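Brudside Privacy Advisory Board
Minutes of the regular meeting, November

Present: Oğuzhan Tekin (chair), Canan Karabulut (clerk), members from Wards 1, 2 and 4. The Ward 3 seat is vacant.
Also attending: city attorney's office, police records division, 11 residents.

The meeting was called to order at 6:30 p.m. The October minutes were approved with one correction: the vote on item 4 was 4–0, with one abstention.

1. License plate readers

The records division presented its quarterly report on the plate reader contract with Skendent. The city had 68 readers in service at the end of the quarter. Officers and staff ran 507 searches. The report listed a case number for most of them, but roughly 30 had only the word "investigation" in the reason field.

Mr. Tekin asked whether the ordinance allows a search without a case number. The city attorney's office said it requires "a stated law enforcement purpose" and does not define the phrase. The Ward 2 member said that a single word does not meet any reasonable reading of it. The records division said the software accepts any text in that field, and that a required case number would need a change order from the vendor.

Moved (Ward 2), seconded (Ward 4): that the board recommend the council amend the ordinance to require a case or incident number for every search, with a written exception for emergencies. Passed 5–0.

2. Sharing with outside agencies

Ms. Karabulut reported on the records request sent to the county in September. The county has confirmed that the town of Holtham can search Brudside plate data under a mutual aid agreement. The agreement was signed before the board existed and was never posted. No answer has been received on whether any federal agency has access through Holtham.

The Ward 1 member asked that sharing be suspended until the answer arrives. The records division objected and said that stolen vehicle alerts between the two towns depend on the link. After discussion the board agreed to ask for a full list of outside users first – names of agencies only, no individual officers – and to take up suspension at the next meeting.

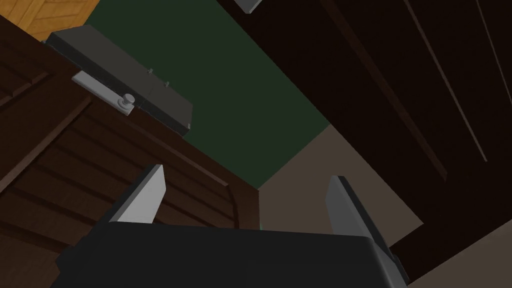
3. Data retention

Current retention is 30 days for plates not tied to a case. The Uysal audit, received last month, found older records in a backup that should have been deleted. The records division said the backup has since been cleared. The board asked for that in writing, signed by the division head.

4. Public comment

A resident of Ward 3 asked why residents cannot find out if their own plate has been searched. The city attorney's office will report back.
A second resident spoke in support of the readers and said her stolen car had been recovered with their help.
A third resident asked for reader locations to be put on the city website. Referred to staff.

5. Action items

Karabulut: second letter to the county on federal access.
Records division: list of outside agencies; written statement on the backup.
City attorney's office: draft amendment language for item 1.
Tekin: notify the council of the Ward 3 vacancy.

The next meeting will be on a Thursday at 6:30 p.m., date to be posted by the clerk. Adjourned at 8:05 p.m.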